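Workshop tips: trying out grippers on kitchen stuff

Notes from the bench, September 10, 2018. Typed fast between runs, sorry for the mess. We've been putting small parallel grippers on the arm and asking them to sort silverware. Sounds easy. Isn't. If you're building something like it at home or in a club shop, these should save you an evening.

Fingers first

Soft rubber pads: great on cups, bad on forks. The pad folds around the neck of the fork and then won't let go clean. Textured hard fingers do better on flat metal. Fine texture, not big ridges. Big ridges catch on tines.

Square tips beat round tips for anything lying flat. Round ones ride up over the handle.

Wipe the fingers. Dish soap residue is enough to lose a spoon. Rubbing alcohol on a rag, let it dry, go again.

Print spares before you start. We broke a finger on the Nullum gripper at 10 at night and that was the end of that session.

The two we compared

Sovurico gripper. Wide opening, slow close. Nice and gentle. Misses thin handles because the tips don't quite meet at the bottom. A strip of tape inside one tip fixed most of it.

Nullum gripper. Narrower, quick, tips meet properly. Noisy. Loses its zero if you bump it, so home it every time you stop for coffee. Screws on the finger mounts work loose, put a drop of the blue threadlocker on them.

If I had to keep one for silverware, Nullum. For everything else in a kitchen, Sovurico. Judit Szűcs says I'm wrong and that it's all in the approach angle. Could be.

Approach

Come in across the handle, never along it. Sounds obvious, we still got it wrong the first day.

Go for the thin part of the handle, close to the balance point. Grab a spoon by the bowl and it spins.

Leave finger room. A compartment just wide enough for a fork is too narrow for a fork plus two fingers. Measure the finger thickness, double it, add the handle. If that's more than the slot you need thinner fingers or a different tray. Don't try to force it, you'll just push the tray across the table.

Speaking of which, stick the tray down. Non slip shelf liner, the stuff for kitchen drawers, cut to fit underneath. Double sided tape works but leaves gunk on a nice table top.

Stop height: set it with a sheet of cardboard under the tips, then take the cardboard away. Gives you a bit of clearance over the wood. Cheaper than sanding out a scratch, ask me how I know.

Controller

Plinetico board, default settings are too stiff for this. Turn the close force way down and bring it up a little at a time. We stopped at 4 on the dial. At 7 it held everything and also bent a teaspoon.

Ten tries is not a test. We thought we had it after ten. Ran 100 and found out otherwise. Keep a paper tally next to the arm, pencil, not the laptop, you will forget to save.

Label the cables at both ends. Both ends!!

Camera and light

Wrist camera beats the one on the shelf for this job, no contest. You see what the fingers see. Downside is the fingers block part of your view, so pick the target early, on the way in, and don't count on seeing it at the last second.

Shiny metal is a pain. Spoon bowls throw a bright spot and the software thinks the spot is the object. Turn off the overhead lamp, bounce a desk lamp off the wall insted. Lock the exposure while you're at it, auto will chase the glare all day.

Tray matters more than I expected. White see-through plastic glows in strong light and a pale fork on it half disappears. A dark tray, or a piece of dark felt in the bottom of each slot, and the edges come right back. Same goes for white paper or boxes left nearby, they blow out and drag the exposure with them. Clear the table. 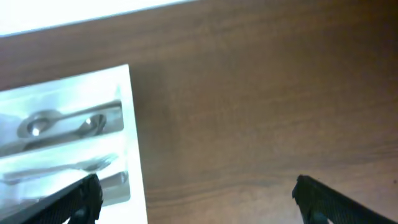 Muthu Gounder: Tried the felt thing, works, but glue it down. Mine came up with the fork on the second pick and the arm carried both of them over to the bin. Also I'd go black cardboard over felt for spoons, less fuzz on the fingers. What exposure are you locking at?

Muthu, depends on your lamp. Set it so the spoon bowl only just has a white spot, then leave it. Fork will look dull, thats fine, the software only wants edges.

Will try the cardboard. Good call on the glue too.

Still to do

Thinner fingers for the Nullum. Sosina Lencho has a drawing, needs printing.

Same 100 picks with the Sovurico, tape and no tape, same lamp position. Mark the lamp position on the floor this time.

Knives. Not started. Butter knives only, blunt, and keep your hands out of the tray while the arm is powered. Next batch of notes in November if the board holds up.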